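Flustden Container Refund Depot: Frequently Asked Questions

Last updated Thu 15 February, after the business with the wheelie bins.

Where are you?

783 Dabbas Road, at the back of the old tile showroom. The showroom has been closed for years and still gets more phone calls than we do. Drive past it, turn left at the tyre place and follow the smell of warm lemonade. Your map app will try to send you through the tyre place. The tyre place would like you to stop believing it.

When are you open?

Every day except Sunday, from 8 in the morning. Saturdays we close at 2, and by close we mean the roller door comes down. If you join the queue at five to with a ute full of stubbies, you will be served, though conversation may be thin.

What can I bring?

Most drink containers with the refund mark on the label: cans, glass beer bottles, plastic soft drink and water bottles, small juice boxes and flavoured milk. Look for the mark near the barcode. It is printed in the sort of type normally reserved for insurance exclusions, so bring your glasses.
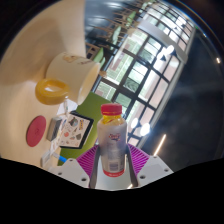 If you can't find the mark, hand it over and we'll look. We've had a lot of practice. What we can't do is pay you on the grounds that it seems like the kind of thing that ought to have a refund on it.

What can't I bring?

Plain milk, cordial, sauce, sunscreen, paint, and anything that started life as a jar. People take the milk one very personally. We didn't write the list. We have read it aloud many hundreds of times, and Sohail can now do it with feeling.

Also, please, no light globes.

Do I have to wash everything?

No. Empty is the rule. A quick rinse is a kindness to whoever is on the sorting table, and to you, if your collection lives in a hot garage between November and whenever your brother-in-law finally lends you the trailer. Anything with a cigarette butt in it goes back in your car with our regards.

Lids on or off?

This is the question that ends friendships. At Flustden we take either. The counting machine copes with both, and the lids get separated further down the line. Some depots prefer them off, so if you shop around, ask. Staff here are split, and we no longer discuss it at morning tea. 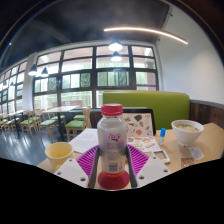 Halima Kioko writes that we are far too relaxed about this and that lids should come off at home, every time, into a separate tin. A squashed bottle with its lid on traps whatever was left inside, she points out, and it then lets go of it down somebody's sleeve at the worst moment. She has offered to supply tins.

We thank her for the letter, and for the second letter. The answer stays at either, but anyone who wants to follow the Kioko method will find a lid bucket beside the scales.

Can I crush my cans to save room?

Please don't. The machine reads the barcode, and a can that has been jumped on has no barcode to speak of. We understand the jumping is half the appeal, particularly for the under-tens. Crushed cans can be counted by hand at the end counter, where the pace is what you might call reflective.

What about labels?

Leave them on. Every so often somebody spends a weekend soaking and peeling the lot, arrives glowing with virtue, and has to be told that they've removed the only part we needed. Rafia usually does the telling. She's very gentle and it doesn't help.

How much do I get?

The standard refund per container, same as everywhere else. We don't set it, we can't round it up, and there is no bonus for a matching set.

How do I get paid?

Cash, bank transfer, or straight to a local group of your choosing. Cash comes from a machine by the door with strong views about which notes it's prepared to part with. Transfers usually land the next business day. If yours hasn't, check the account number you gave us before ringing. You'd be surprised. Naheed, who answers the phone, no longer is.

Is there a limit?

Bring as much as you like, but for anything over 2000 containers please book. You'll get your own bay and a trolley with four working wheels. We have one of those and it's in demand.

I counted mine at home and your total is different. Why?

There are 21 of these disputes in the book from last year alone. Usually it's a few without a refund mark, or a bag counted twice by two members of the same household. We'll happily recount while you watch. We ask only that you watch quietly.

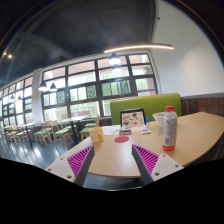
If the recount goes your way we pay the difference on the spot and somebody apologises, generally whoever is nearest. If it goes ours, we say nothing and look at the floor.

Do you collect from homes?

Not ourselves. Vendano does pick-ups on our side of the creek, and their bags come with a tag you scan. Don't lend the tag to your neighbour. The money goes wherever the tag goes, and we've had to stand between people over it.

Can my kids' footy club fundraise with you?

Yes, and half the clubs in town already do. Ask for a group number at the counter and put it on a sign people can read from a moving car. Send an adult along with the drop-off. Last season's under-twelves had worked out a commission structure.

What happened with the wheelie bins?

Please don't bring your containers in somebody else's wheelie bin. The house number is painted on the side. We can all see it.

My question isn't here.

Ring during opening hours or come to the counter. Questions about tiles should be directed elsewhere.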